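A few people have asked for my tips on teaching the arm by hand, so I've finally typed them up in one go. They're all kitchen jobs, because a kitchen is what I've got. Ours runs on the Ovmont software, but I'd think most of it holds for whatever you're using.

**Clear yourself a landing strip.** Before I touch anything I make sure there's a bare patch in the middle of the worktop, big enough to put something down on without a fight. The chopping board does nicely. I can see the edge of it from wherever I'm standing, and it gives me the same target every time. Everything else can stay where it lives, toaster and all. I used to strip the whole worktop back to nothing and the poor thing went to pieces the first time it met a jar!
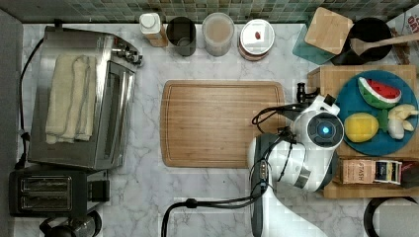 *Board clear, fruit plate and tea over on the right.*

**Start with soft stuff.** Toy fruit is brilliant for this. You can squash it, drop it, chase it round the plate, and the worst that happens is you're on your knees fishing a lemon out from under the cooker. I did 22 goes with toy fruit before I let myself near a real mug, and I'm glad I did. The awkward shapes teach you most, so don't leave the bananas till last just because they're a pain (I did, and had to go back to them).

**Slow hands, but not stopping hands.** If you're guiding the arm directly, hold it with both hands and keep it moving, even if it's only creeping along. Every time I paused to have a think, the pause got saved too, and then on playback it would hang there over the plate like it had forgotten what it came in for. Do your thinking first. I do a dry run with my own arm, talking it through out loud — the dog has stopped listening.

**Mind the cables.** Give them slack before you start and take the arm through its full reach once, slowly, to see where they go. A bit of Velcro strap is better than tape, which goes gummy and leaves marks you'll be scrubbing off with Brilla for a week.
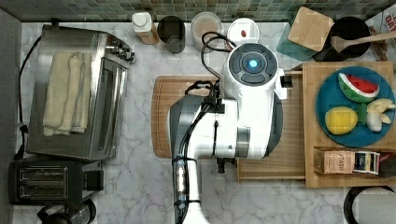 *By Maureen Bramwell, 10 Aug 2018*

**Driving it from a distance is a different skill.** Leanne Cheetham got me on to the remote handset and for the first fortnight I hated it. You lose the feel of the thing completely. What helped was standing on the same side as the arm, so my left was its left. Sounds daft, but facing it head on I was steering backwards half the time. Turn the speed right down as well. Mine goes up to 70 and I sit it at 18 for anything that involves picking up, then nudge it a touch for the travelling bits in between.

Come down from above if there's room. Going in sideways you catch the rim of the plate, and once the plate shifts

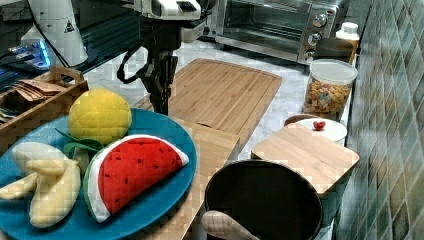

you've lost your nice tidy starting point and might as well bin that go and set up again. A square of that rubbery drawer liner under the plate sorts it. I get the Brendent one off the market and cut it a bit smaller than the plate so it doesn't show.

**Move things a little between goes.** Not a lot! Turn the plate a quarter, swap the lemon and the melon over, shuffle the tea along. If everything's in the identical spot every time, all you've taught it is that spot. I do seven goes, change something, then do seven more. I keep a pencil tally on the back of an envelope, with a cross for the ones I fluffed so I can find them and delete them after.

**Drawers need their own lesson.** I tried to roll "open the drawer" and "get the thing out" into one long go and it was hopeless. Split them. For the drawer, line up square with the front before you go anywhere near the knob, take hold, and pull dead straight. Any twist and a light little drawer will jam, or the whole unit comes along for the ride. Mine did that twice 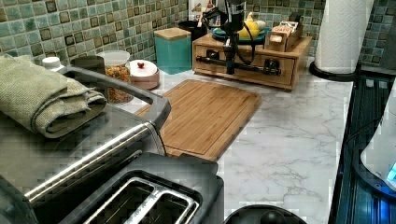 before I thought to shove it hard up against the tiles and put a couple of tins inside for weight. Rub a candle stub along the runners too, same as you would for any sticky drawer. My mum's trick and it hasn't let me down yet.

**Finish properly.** End every go with the hand open and lifted well clear. I used to let go and hit stop straight away, so it learned to let go and then just sit there with its fingers round the banana. Two extra seconds of lifting away cured it.

**And wipe the grippers.** Kitchen air is greasy, even if you don't fry much. I use a damp cloth with one drop of washing-up liquid, then a dry cloth, with the power off. The Grecu wipes are all right too but they do leave a bit of a film, so buff them over afterwards.

Next I want to have a go at folding tea towels. If you've managed it, please tell me how you hold the corners!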